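Küchentag mit Hindernissen

4. Februar 2025

Eigentlich wollte ich heute nur die eine Schublade machen. Die unter dem Herd, die seit dem Einzug klemmt und in der alles landet, was sonst keinen Platz hat. Eine Schublade, eine halbe Stunde, dann Kaffee und Buch. So der Plan um neun. 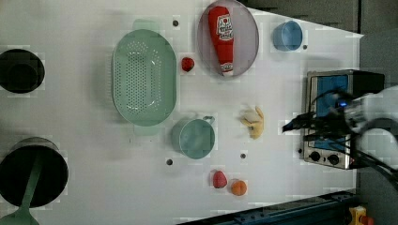 Um halb zwölf stand ich immer noch im Schlafanzug da und hatte die zweite Schublade und den halben Oberschrank gleich mit ausgeräumt, weil man ja nicht eine Sache richtig einsortieren kann, wenn der Platz daneben voller Backpapierreste ist. Mama hat früher immer gesagt, ich könne nicht aufräumen, ich könne nur umziehen. Da ist was dran.

Gefunden habe ich: vier Flaschenöffner (wir trinken fast nur Leitungswasser!), den Dichtungsring vom Einkochtopf, nach dem ich im Sommer wie eine Verrückte gesucht hatte, eine Tüte Kardamom von 2019 und den Zettel mit Dilwyns Rezept. Über den Zettel habe ich mich so gefreut, dass ich mich erst mal auf den Boden gesetzt und gelesen habe.

Dilwyn Mostyn war mein Nachbar in der alten Wohnung, zwei Treppen höher, aus Wales, und wenn es bei ihm nach Zwiebeln roch, habe ich mir immer irgendeinen Vorwand ausgedacht, um zu klingeln. Das Rezept ist für seine Lauchsuppe mit Gerste. Er hat es auf die Rückseite einer Stromabrechnung von Vollton geschrieben, mit Bleistift, halb deutsch, halb englisch, und bei den Mengen steht fast überall nur »genug«. Genug Lauch. Genug Butter. Bei Salz steht »mehr«. Die Abrechnung vorne drauf belief sich übrigens auf 284 Euro, das muss eine Nachzahlung gewesen sein, und daneben hat er ein sehr unfreundliches Gesicht gemalt.

Also gab es heute Lauchsuppe. Lauch war da, zwei Stangen, schon etwas traurig außen, aber innen tadellos. Gerste hatte ich nicht, da bin ich dann doch mal in die Jeans gestiegen und zum Laden gelaufen. Draußen war es so grau, dass um die Mittagszeit die Laternen brannten, und an der Ecke beim Friseur lag immer noch dieser dreckige Schneehaufen, der einfach nicht verschwinden will. Gerste war aus. Natürlich. Ich habe Graupen genommen, und die Frau an der Kasse meinte, das sei doch sowieso dasselbe. Stimmt ja auch, ich stand bloß auf der Leitung. Daneben standen noch die Blutorangen, und die waren so schön, dass ich viel zu viele gekauft habe. Jetzt liegen sie auf der Fensterbank und leuchten vor sich hin.

Die Suppe ist gut geworden, aber anders als bei ihm. Ich glaube, er hat den Lauch viel länger in der Butter gelassen, als ich Geduld habe. Nach zehn Minuten denke ich immer, jetzt brennt gleich was an, und kippe die Brühe drauf. Morgen schmeckt sie bestimmt besser. Er hat damals sogar behauptet, am ersten Tag dürfe man sie überhaupt nicht essen, das sei Verschwendung – hat er selbst aber auch nie geschafft.

Ich habe ihm dann geschrieben. Nach über einem Jahr! Ich hatte ein schlechtes Gewissen und habe den Anfang dreimal gelöscht, und am Ende stand da nur: »Ich habe deinen Zettel gefunden, was heißt genug Lauch?« Keine zwanzig Minuten später kam die Antwort: »Mehr als du hast.« Und dann noch eine ganz lange Nachricht hinterher, dass er im April für ein paar Tage in die Stadt kommt, weil seine Nichte heiratet, und ob es das Lodhi noch gibt. Das Lodhi gibt es noch, allerdings mit neuer Karte, und das Linsencurry, für das wir damals bei jedem Wetter quer durch die Stadt gelaufen sind, heißt jetzt anders und kostet das Doppelte. Ich habe ihm das schonend beigebracht. Er will trotzdem hin.

Am Nachmittag habe ich endlich wieder eingeräumt. Die Regel war: Alles, was ich ein Jahr nicht in der Hand hatte, kommt in den Karton für den Flur. Ich habe die Regel schon beim Spätzlehobel gebrochen. Und beim Fonduetopf. Aber zwei Flaschenöffner und die angeschlagenen Schälchen sind wirklich im Karton gelandet, dazu die Tortenspitze, die nie an einer Torte war, und drei Deckel, zu denen es weit und breit keine Dose gibt. Der Kardamom ist in den Müll gewandert, er roch nach Pappe. Jetzt geht die Schublade unter dem Herd auf und zu, als wäre nie etwas gewesen! Ich bin im Vorbeigehen bestimmt fünfmal hin und habe sie aufgezogen. Einfach so.

Geklemmt hat sie übrigens wegen eines Holzlöffelstiels, der hinten quer steckte. Jahrelang habe ich geschimpft und gedacht, es sei die Schiene, und hatte sogar schon mal einen Schreiner gefragt. Das erzähle ich lieber keinem.

Gegen vier rief Jule an, mitten in der Sache mit den Deckeln. Sie ist völlig fertig wegen der Wohnungssuche. 1.560 Euro kalt für drei Zimmer, wovon eines laut Grundriss »Kabinett« heißt und kein Fenster hat. Bei der Besichtigung standen sie bis auf die Straße, und der Makler hat Nummern verteilt wie beim Amt. Ich habe ihr Suppe angeboten, aber sie mag keinen Lauch. Wie kann man keinen Lauch mögen? Wir haben dann eine ganze Stunde über etwas völlig anderes geredet, über die Serie, die sie gerade guckt, und über ihren Chef, der sich eine Klangschale ins Büro gestellt hat, und am Schluss klang sie schon wieder halbwegs wie sie selbst. Am Wochenende kommt sie vorbei und kriegt Kartoffelgratin.

Abends noch eine Runde Plurkamus mit Tom, auf dem Küchentisch, der zum ersten Mal seit Wochen frei war. Er hat mich abgezogen, wie immer, weil er sich merkt, welche Karten schon weg sind, und ich mir merke, welche hübsch waren. Beim zweiten Spiel lag ich lange vorn und habe dann vor lauter Übermut alles auf eine Farbe gesetzt. Tom hat drei Teller Suppe gegessen und gefragt, was da drin ist. »Genug«, habe ich gesagt. Hat er nicht verstanden, ich musste ihm den Zettel zeigen. Er fand das Gesicht neben der Stromrechnung am besten und will es jetzt auf unsere eigene malen, sobald die kommt.

Den Zettel habe ich mit einem Magneten an den Kühlschrank gehängt, Rezeptseite nach vorn. Die Bleistiftschrift ist an einer Stelle schon ganz blass, ich schreibe das morgen mal ordentlich ab, bevor es weg ist. Den Fettfleck unten rechts mag ich trotzdem.

So, kurz vor elf. Mir tut der Rücken weh vom Bücken, und meine Hände riechen immer noch nach Lauch, obwohl ich sie schon mit Zitrone abgerieben habe. Für morgen: Karton zum Flur, Blutorangen auspressen, Mama wegen des Einkochtopfs anrufen. Und Dilwyn fragen, wie lange er den Lauch denn nun in der Butter lässt.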